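Hultport Waterfront Visitor Trail
Progress report to the Arai Fund, second period

Work since the last report

The walking route is now fixed. It starts at the ferry landing, follows the harbor wall past the old customs house, and ends at the lookout above the fish market. The version in our application went inland by way of the rail station. We dropped that section after the city told us the footbridge there will be closed for repairs until at least April. Visitors arriving by train will be sent down Cooper Street instead, and the station map has been redrawn to show this.

All 6 main stops have been agreed with the property owners. The last to sign was the customs house, where the question was who pays for cleaning the panel glass. The project will pay for the grant period and the owner will take it on afterward. A copy of the letter is in the attachments.

Panel texts are written for the ferry landing, the customs house, the rope store and the lookout. The texts for the fish market and the seamen's chapel are in draft. Isla Kerslake is still checking the chapel dates against the parish books, where two entries disagree about when the bell tower was added. We will leave the tower date off the panel if this cannot be settled.
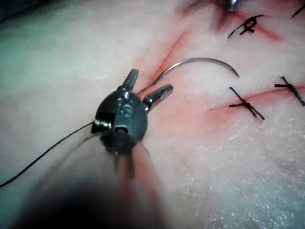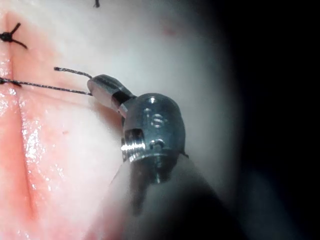

Eluned Lloyd
Project Manager, Hultport Waterfront Visitor Trail

Signs and printing

Tekov has the order for the panels and posts. The first panel came back with the blue of the harbor too dark to read the labels over it, and a second proof has been approved. Posts for the landing and the customs house are in the ground. The post at the rope store had to move a few yards because of a water main, and it now stands on the other side of the gate. The view from there is slightly worse but the ground is level, which helps wheelchair users.

The folding map is printed in English. We ordered 1095 copies and have placed them at the ferry office, the library and three hotels. The ferry office asked for more before the other places did, so the next delivery will go mostly there. Jianguo Cao has finished the Chinese translation and it is with the designer. The Hungarian version by Bence Halász needs one more reading.

Audio guide

Govumex is building the audio guide. Four stops can be played on a phone at present. The sound at the fish market is hard to hear in the mornings when the ice trucks are unloading, and we have asked for a louder recording of that stop. Visitors without a phone will be able to borrow a player from the ferry office against a deposit.

Trial walks

Shona McPhee led the trial walks. In total 70 people took part, most of them from out of town. The walk takes longer than we said it would. People stop at the rope store for the view of the boats and then want coffee, and the only cafe on that stretch closes at 3 p.m. We have changed the suggested time on the map and marked the two cafes near the landing.

Several walkers missed the turn at the chapel steps. A small arrow sign will be added there. Others asked for more benches. Benches were not in the budget, but the city parks office has said it may be able to move two from the old bus terminal.

Budget

Spending is within the approved lines except for groundwork, which is over because of the water main. We ask the Fund to approve moving the unspent travel money to groundwork. No increase in the total grant is requested.

Next period

Install the remaining posts and all panels
Finish the fish market and chapel texts
Print 100 large-type maps for the ferry office and library
Put up the arrow sign at the chapel steps
Complete the last two audio stops

The next report will include the visitor survey results and the final invoice from Tekov.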